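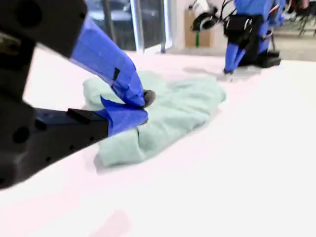 Household Textiles at the End of Use: A Study of Sorting and Disposal in Tradcombe

Student project report, Department of Geography and Environment

Summary

This report examines what households in Tradcombe do with clothing, bedding, towels and cleaning cloths once they are no longer wanted for their first purpose. Forty households kept a written record for 10 weeks. Over that period they recorded 3,042 items leaving ordinary use. The records were supported by short interviews and by visits to the collection points open to residents. The report finds that clothing in good condition is dealt with fairly consistently across the town, while worn household linen is not. Many residents were unsure whether torn or stained fabric could be placed in a textile bank, and the wording on the banks did not settle the matter for them.

1. Background

Tradcombe is a small market town with a mixture of older terraced housing near the centre and newer estates on the eastern side. Kerbside collection covers paper, glass, tins and certain plastics. Textiles are excluded from the kerbside service and must be taken to a bank, given to a charity shop, passed on privately or put in the general waste.

Two firms operate textile banks in the town. Muren has banks in the supermarket car park and beside the leisure centre. Orkik has a single bank at the recycling site on the ring road. The recycling site cannot easily be reached on foot, as the pavement ends at the roundabout, and the bus does not stop nearby.

Earlier student work in the department dealt with food waste and with garden waste. Textiles had not been studied. The subject was chosen after a first-year exercise on waste categories, in which members of the group disagreed over where an old tea towel should go and could not find a clear answer in the published guidance.

2. Aims

The project set out to establish which routes households use for unwanted textiles, whether the route depends on the type and condition of the item, and what information residents rely on when they decide. The quantity of textile waste by weight was outside the scope of the work. The group did not have access to suitable scales, and it was thought unreasonable to ask households to weigh each item.

3. Method

Households were recruited through a notice in the library and a letter delivered to streets in both the centre and the eastern estates. The first 40 to return a consent form were accepted. No payment was offered. Each household received a record book with a page for every week, on which items were entered under five headings: outer clothing, underwear and socks, bedding, towels and cloths, and other. For each item the household noted its condition and where it went. Reuse within the home, such as cutting a sheet into dust cloths, was to be recorded as a separate route.

The books were issued in February. A member of the group telephoned each household midway through the period to answer questions and to encourage regular entries. All of the books were returned, although a few had blank weeks. Blank weeks were treated as weeks in which nothing was discarded unless the household stated otherwise.

Interviews were held after the books had been collected. They followed a fixed list of topics and took place at the respondent's home or in a meeting room at the library. Notes were taken by hand and typed up the same evening.

4. Findings

4.1 Clothing

Outer clothing in good condition went mainly to charity shops or to friends and relatives. Children's clothing was passed on very quickly, often within a week of being outgrown, and respondents with young families described long-standing arrangements with neighbours. Adult clothing was usually stored in a bag or box first and taken out of the house when there was enough to justify a trip. This produced uneven records, with several quiet weeks followed by one very full page.

Underwear and socks were the items most often put in general waste. Respondents gave embarrassment as the main reason. Several were surprised to learn that clean, worn socks are accepted in some banks.

4.2 Bedding and towels

Older bedding was kept for decorating, for covering furniture in storage and for lining cars. Towels passed through a recognisable series of uses, moving from the bathroom to the kitchen floor, the dog or the garage. A household might record the same towel twice, once on leaving the bathroom and again on final disposal. The group had not foreseen this when the record book was designed, and such entries have been kept in the total as recorded.

4.3 Cleaning cloths

Cloths were the least consistent category. Some households washed them at a high temperature with the towels and kept them for years. Others treated them as disposable after a few uses. Households in the terraced streets were more likely to cut cloths from old fabric, while those on the estates were more likely to buy them in packs. The sample is too small for this difference to be given much weight.

Colour was used by several respondents to keep kitchen and bathroom cloths apart. When the colour faded, the cloth was generally moved to dirtier work.

4.4 Information

The Muren banks ask for "clean, wearable clothes and paired shoes". The Orkik bank carries the words "all textiles welcome". Respondents who used both firms' banks had noticed the difference, but most residents used only one and assumed that its rule applied throughout the town. The council leaflet lists textiles under items to be taken to a bank and does not mention condition.

5. Limitations

Participants volunteered and may be more interested in waste than other residents. The recording period covered late winter and spring, when many households clear cupboards, and a study beginning in August might give a different picture. Condition was judged by the households themselves, and the terms "worn" and "poor" were not applied in the same way in every book.

6. Recommendations

The group recommends that the council leaflet should state separately what may be done with wearable clothing and with worn fabric. The two firms should be invited to agree common wording for their banks in the town. A bank accepting worn household linen should be placed within walking distance of the centre, and the car park behind the library appears suitable for this purpose.

Any further study should give each item a single entry at final disposal, with a separate sheet for changes of use within the home. It would also be useful to include the repair service run by Aidoo in the covered market, which several respondents mentioned in interview but which fell outside the present work.

7. Storage of records

The record books are held by the department and will be destroyed once the project has been marked. Households that asked for a copy of the findings will receive the summary and section 6 by post.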